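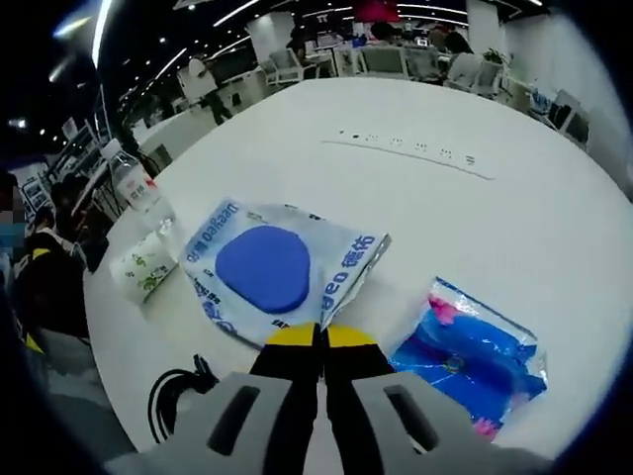
Cleaning sponges and a new acrylic bath – which ones are safe?

Asked in: Home and Garden > Bathrooms
Viewed 567 times
3 answers

We had a new bath put in before Christmas to replace the old enamel one. It is white acrylic, the Reltau model with the sloped end. The fitter told us not to use anything rough on it but left before I could ask what counts as rough. The leaflet says "non-abrasive cloth or sponge only" and that is all it says.

I have always used the ordinary kitchen sort with a green scouring side. I used one on the new bath last week, soft side only as far as I know, and now there is a dull patch near the plug the size of a saucer. You can only see it with the light on. It might be soap, or it might be scratched.

So I have two questions. How do I tell whether it is scratched or just film? And what should I be buying? The supermarket has cellulose ones, foam ones, the white melamine blocks and some that come individually wrapped with hardly any English on the packet. We have very hard water if that makes a difference.

Finbarr Mac Carthaigh

Answer 1 (accepted)
Posted 15 Jan 2026 by Skituletti

Start with the patch. Dry it completely with a towel, then run a fingernail lightly across the edge of it. If you feel nothing, wipe it with warm water and a bit of white vinegar, one part vinegar to four parts water. Leave it for a couple of minutes and rinse well. Check the leaflet first in case Reltau say no to vinegar. Some makers do.

If the patch goes, it was soap and lime. If it gets lighter but comes back as it dries, do it once more. If it stays exactly the same, it is probably fine scratching. Hold a torch low against the surface and you will see the marks all running one way, the way your arm was going.

Light scratching on acrylic can be polished out. I used a tub of Fatent acrylic polish on a shower tray and it came up well, though it took most of an afternoon. Try it somewhere out of sight first. Don't use toothpaste, whatever people tell you. Some are a lot grittier than others and you don't know which one you've got.

On sponges:

Cellulose – fine. Goes hard when it dries, so soak it before it touches the bath.
Plain soft foam – fine, and cheap. Throw it out when it starts to crumble.
Melamine blocks – leave these alone. They feel soft but they work like very fine sandpaper and will take the shine off.
Anything with a scourer glued on – keep it in the kitchen. The corner of the rough side catches without you noticing, and my guess is that's what you did.

For the wrapped ones, look through the packet at the sponge. If it is the same all the way through and gives when you squeeze it, try it on the underside of the bath rim before anything else. Don't go by colour, as different makers use different colours for the rough ones.

With hard water the main thing is to rinse and dry the bath after use. An old towel does it. I do ours every night and only clean it properly once a week.

196 people found this helpful

Answer 2
Posted by Ní Mhurchú

Microfibre cloth and washing-up liquid. I haven't used a sponge on a bath for 20 years. They hold grit from whatever you cleaned last and then you drag it round. If you must have one keep it for the bath only and write BATH on it with a laundry pen.

Also ring the fitter. If the patch was there from the start it is his problem.

Answer 3
Posted by Guest

cream cleaner never did ours any harm but its a steel bath so maybe thats different

Comment on answer 1, from Finbarr Mac Carthaigh

Thanks. The vinegar took most of it off and the rest can't be felt with a nail. The leaflet didn't mention vinegar either way so I kept it weak. There are a few marks under the torch, all in one direction as you said. I'll leave the polish until I've read the guarantee.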